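4.2 Collecting the demonstrations

Most claims about hand-held collection rest on a comparison of speed. An operator with a gripper in the hand, the argument goes, produces more usable episodes per hour than an operator driving an arm, and so the cheaper method wins. We started from the same assumption and are now less sure of it. This section sets out what was gathered at the two sites, what was thrown away, and why we think the usual way of reporting these numbers flatters the method.

Collection took place in July at the Dumthorpe and Bisgaard sites. Each episode began with the gripper outside the appliance and closed when the operator released the item or gave up. Operators were told to work at whatever pace felt natural to them. They were not told what the policy would be trained to do, beyond the name of the task, and they did not see each other's recordings. We had hoped this would give us variety in how people reach into a confined space. It gave us some variety, though less than we wanted, for reasons we come to below.

The raw set holds 564 episodes. Of these, 187 were rejected before training. Rejections fell under two headings: episodes in which the pose track was lost for longer than our threshold, and episodes in which a reviewer judged that the task had not been completed. The second heading is the one that should worry a reader. Two reviewers, working from the same written rule, disagreed on 36 episodes, and nearly all of those disagreements concerned items that had been moved but not fully cleared from the opening. We settled them by discussion. A different pair of reviewers might well have settled them in another way, and papers that report a single success label per episode (our own earlier report on Tasel among them) give the reader no means of judging how much this matters.

We also question what the episode count measures. An episode that repeats the last one with a sock in a slightly different place adds a row to the table and very little else. When we grouped the accepted episodes by approach path, a large share fell into a handful of clusters, and the clusters followed the operator more closely than they followed the task. Sebastian (N. S., one of the authors and also an operator) comes in from the right almost without exception. Had we collected twice as many episodes from the same people, we would mostly have had more of Sebastian coming in from the right. The standard reply is that scale washes this out. We have not seen that shown for household appliances, and our own data do not support it.

A further problem is the background. The wrist view is wide, and a wide view takes in a good deal that has no bearing on the task. A policy trained on such images is free to use any of it. It may learn that a patch of bright color in a certain part of the view means the machine is near, and it will look competent for as long as that patch stays where it is. Held-out episodes recorded in the same room cannot detect this, and yet held-out episodes from the same room are what most evaluations use, including the first evaluation we ran.

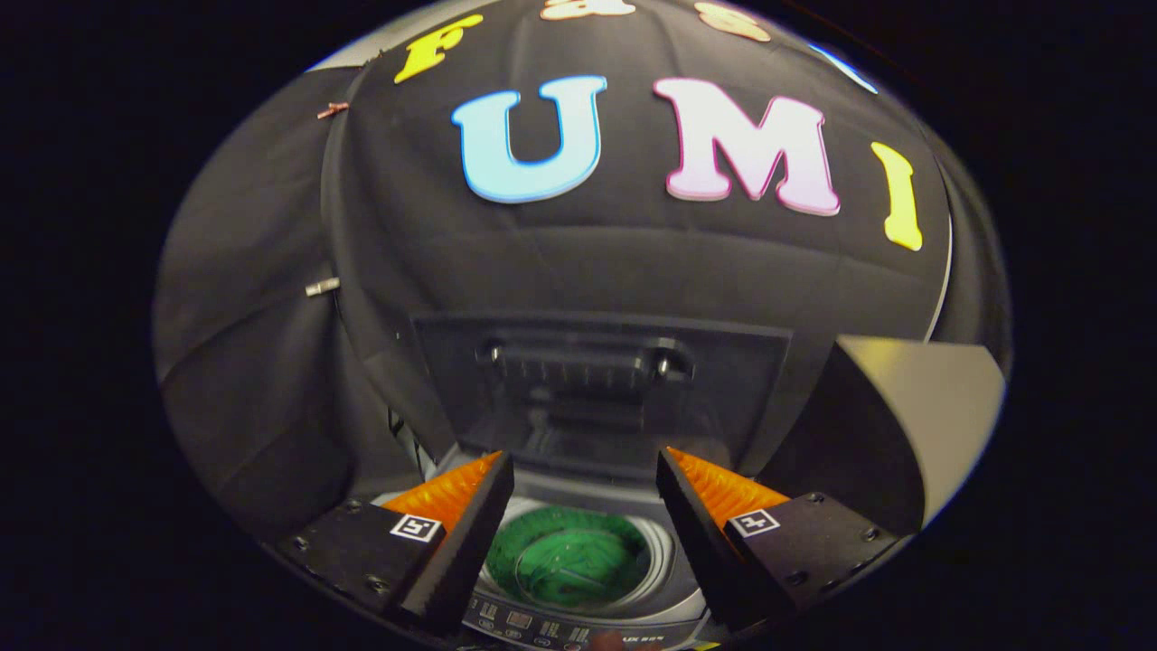

Figure 4. Wrist view at a top-loading washer with the lid open. Both fingers and their square markers are in view, with the green drum in the gap between them and lettering on black fabric behind the machine.

We therefore repeated the evaluation with the upper part of each image masked. The fingers, the markers and the opening of the appliance were left as they were. If the policy had been relying on the appliance alone, masking should have cost it little. It cost more than a little at both sites, and the loss was larger for the model trained on a single location. Brynjólfsdóttir (G. B.) has argued that part of the drop comes from the mask itself, a flat region of a kind the encoder had not met in training. We accept the point and cannot rule it out. A fairer test would replace the background with another real one, and we did not have the recordings to do that.

The markers deserve a word of caution too. They give a reading of finger width that is good when both are lit evenly and poor when one falls into shadow, as happens whenever the hand goes deep into a drum. Vuvo, the software we used to recover the width, fills short gaps by interpolation and does not flag that it has done so. We found this out late – after the first round of training – and had to go back through the accepted episodes to record where the gaps were. Interpolated widths were concentrated in the final stretch before the grasp, exactly the part of the motion a learner most needs to get right.

None of this shows that hand-held collection is a bad way to work, and we intend to go on using it. It does mean that the figure of 564 episodes should be read as a count of attempts. In Section 4.3 we report results separately by site and by operator, with the 36 disputed episodes first included and then left out.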